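4.3 Registering a grant-funded site in Ridska

Complete this section before entering any disbursement request. You need the Coordinator role and the signed funding agreement in PDF form. Sites added under the Pallura energy window follow the same steps as all other windows, except where noted.

1. Open Agreements and select the agreement number. The status must read Active.

2. Select Add Site. Enter the site name exactly as it is written in Annex 2 of the agreement, including accents (Ó Dubhghaill, for instance, may not be entered as O Dubhghaill).

3. Enter the installed capacity in kilowatts. Do not enter commas or units. A capacity of 2,860 kW is entered as 2860.

4. Choose the co-financing partner from the list. If the partner is missing, stop and send a partner request to the Romard registry desk. Requests are handled within 14 working days.

Caution: Do not pick a similar partner as a placeholder. The partner field locks when the site is saved and can be reopened only by the registry desk.

5. Set the reporting period. The default is 6 months. Pallura sites report each quarter, beginning in July.

6. Attach the host government's letter of no objection. Files over the upload limit must be split and numbered in order.

7. Select Save and Submit. The site moves to Pending Review.

Note: A site in Pending Review can be viewed by all partners on the agreement. Comments entered at this stage are also visible to them.

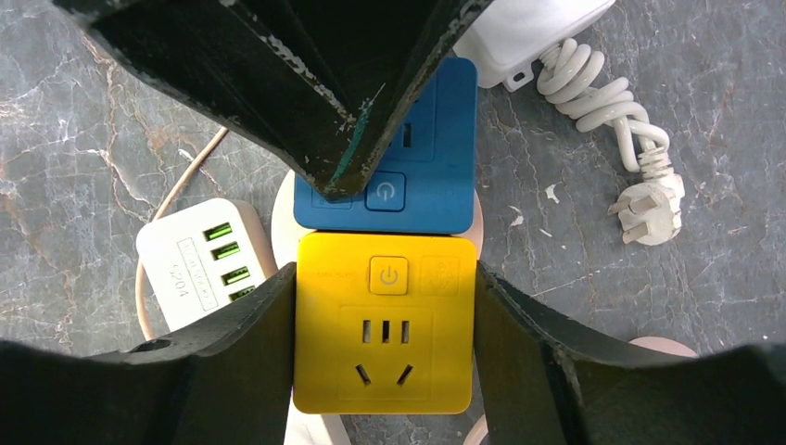

4.4 Correcting a returned site

A returned site shows a red flag in the Sites list. Open the Review tab to read the reason code.

1. Select Edit Returned Record. Only the fields named in the reason code are open.

2. Make the correction and enter a short note in Change Reason.

3. Select Resubmit. The original submission time is kept for audit.

If a site is returned twice under the same code, contact Carleen Pirihi at the registry desk before resubmitting.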